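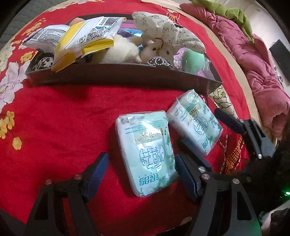
Tissues, two packs, with the tray behind them. Bedspread is the red floral one.

Gridham bench notes, 1 Feb 2025

Chore of the week: clear the bed. Pick up whatever is lying on it, put it in the tray, leave the bedspread where it was. My aunt can do this while arguing on the phone. We have been at it since October.

Grethe asked me to write down where we really are, and to leave out the word "promising." So.

Hand-held grippers, a person on the other end: fine. Esperanza Delacroix clears everything in 18 seconds and complains about the finger pads while she does it.

Godirar arm on the bench, running the policy trained on those hand-held runs: 13 tissue packs picked up out of 90 tries. Of those 13, 6 ended up in the tray and stayed there. The others went onto the tray in the sense that a hat goes onto a doorknob.

Why tissues are mean

A tissue pack looks like a box and behaves like a pillow in a raincoat. Squeeze lightly and the wrapper slides over the contents. Squeeze properly and the pack folds around the pads and comes out at an angle of its own choosing. The clear plastic also throws glare, and the depth estimate treats every bright crease as a separate surface. Grethe looked at one of the point clouds and asked if we were gripping a hedgehog.

Pads: the blue ribbed ones hold plastic wrap better than the smooth set did. They also hold the bedspread very well. Three times on Friday the arm came up with a pack and a good fistful of bedspread, and the whole bed started moving toward Zivska's desk. The log has these down as successful grasps. Must fix the log.

Why the tray is meaner

It's full. There's a cream plush bear in the middle, a mint green squishy ball toward the right, shiny packets poking over the rim at the left end, and a tiara at the front. A person sees all that and nudges the bear over. The policy looks for a flat empty patch the size of the thing it is holding, doesn't find one, and hovers. Manríquez timed a hover, then went to get lunch.

I suggested emptying the tray first. Esperanza pointed out that "tidies up, provided you tidy up first" already describes the robot vacuum at her house.
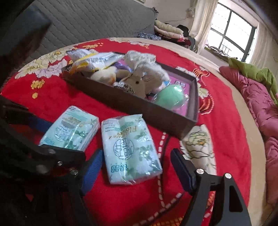

Things tried this week

Approaching with the fingers on either side of the pack and the palm low. Better. Keep.

Slowing the close. Better for the pack, no help at all with the fabric.

Teaching a push before the place. The push works. It worked on the bear, the ball and then the tray, which left the bed.

Turning the pack in the hand so it goes in on edge. One arm can't. Two might, if they stop reaching for the same pack.

Where that leaves us

Grethe's question was whether a machine can clear a bed yet. My answer is no for this bed, and maybe for a bed with one hard object on it and a bare sheet.

For next week: relabel the bedspread grasps as failures (me), new pads with shallower ribs (Manríquez), more hand-held runs with the tray left full (Esperanza, under protest). Zivska wants her desk moved.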